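# Maple panel on a perforated metal table: finish and hold-down for a sliding surface

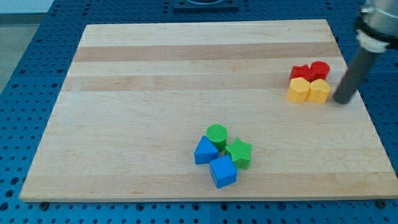
*The maple panel on the blue table, near edge toward the viewer.*

Posted by **Mingxuan Hou** in Surfaces and Fixturing

I have a glued-up maple board that serves as the work surface on a blue breadboard-style table. Small colored blocks get pushed around on top of it, and I need them to slide the same way everywhere on the board. At present they do not. Along the grain the blocks move smoothly. Across the grain they hesitate, and the hesitation is worst where one plank meets the next. The planks vary in color, with a couple of darker honey-toned strips toward the far side, and I first assumed the darker wood was harder or rougher. I swapped the board end for end and the trouble moved with it, so it is in the board and has nothing to do with table level.

What I have done so far:

- Checked the board with a straightedge. There is a slight crown across the width, high in the middle. I have no feeler gauge at the moment, so no number.
- Wiped it with a damp cloth, let it dry overnight, and felt raised grain the next morning.
- Sanded lightly with 200 grit, by hand, no block. It felt better for a day or so.

The board came with an oil finish from the shop that made it. I don't know which oil. The humidity in the room goes up noticeably from May on.

I would like to know whether to sand finer and re-oil, or strip the board and put on a film finish. I would also like to know whether the way it is held down could be causing the crown. There are small fasteners near the two front corners. I would prefer not to drill through the face.

---

**Fumar**

Two separate problems. Take them in order.

*Flatness.* Solid maple moves across the grain and hardly at all along it. If you hold a wide panel rigidly at both sides of its width, it has nowhere to go in damp weather and it will crown. Hold one edge firmly and let the other float. Stops that bear lightly against the edge are enough for a board that only sees light sideways loads. If you need positive clamping on the floating side, use a slotted clip with the slot running across the grain, and tighten it until the board stops rattling, no further.

Also finish the underside. A panel oiled on the face only takes up moisture faster from the back. A perforated table lets some air reach the underside, but where the metal is solid it does not, so the exchange is uneven. Thin spacers of equal height under the board, set on a regular pattern, will even it out. Leave the board off the table for a week, on stickers, before you measure the crown again. Much of it may go.

*Friction.* Sanding by hand without a block follows the soft spots and leaves the glue lines proud. That is your step between planks. Use a flat block at least 4 inches long and work with the grain:

1. 200 grit until the glue lines can't be felt with a fingernail.
2. Damp cloth, dry fully, then 200 again with light pressure. Repeat until the grain stays down.
3. 700 grit, dry, a few strokes only.
4. Vacuum, then wipe with a lint-free cloth.

Do not go to 1000 on bare wood and then oil it. Maple that fine is burnished and takes the oil in blotches, and you will have swapped one kind of unevenness for another.

The color of the strips is not your problem. Heartwood and sapwood in maple differ in color far more than in surface behavior.

---

**Rewi**

just wax it. paste wax, buff, done. mine has been fine for years and i never measured anything

---

**Proma**

I'd disagree with the wax. It gives low friction on the first day, then it wears along whatever path gets used most and the rest of the board stays slick. For a cutting bench nobody cares. For repeatable sliding it is a nuisance, and it also has to come off completely before any film finish will stick.

Fumar's sanding schedule is sound. For the finish I would use a waterborne matte polyurethane, three thin coats on the face and the same number on the back. The existing oil has to be fully cured first, and a coat of dewaxed shellac in between is cheap insurance. Rub out the last coat with 1000 grit on a flat block after it has cured for about two weeks. The 1000 is fine at that stage, as you are cutting the film and no longer the wood.

Matte matters if anyone is going to photograph the board or work under a strong lamp. Gloss will throw a glare patch right in the middle.

One point on the blocks. Check their undersides as well. If they are painted, the paint can build up a ridge at the bottom edge, and that ridge will catch on a glue line you can barely feel. Rub each one flat on a sheet of 700 laid on glass.

---

**Mingxuan Hou**

Thanks. I will start with the blocks, as that takes an evening, and take the board off the table in the meantime. The underside is unfinished, by the way. I had not looked until now. Proma, would the shellac go on the back too, or only over the oiled face?

---

**Proma**

Both sides. Keep the build equal.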